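Dindthorpe lab, PC rebuild report, group 5
January 26, 2025

Goal was to strip and rebuild one old desktop, room 501. Four of us, two sessions. Case opened fine, board stayed in. Load plate up, processor out of the socket. Lots of residue on both, old paste we think. Should of checked that back in December.

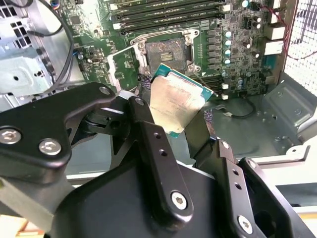
Next step is cleaning. Wipes and a soft brush, no pressure near the contacts. New paste is on order from Zamora. Boot test still to do, results go in teh next report.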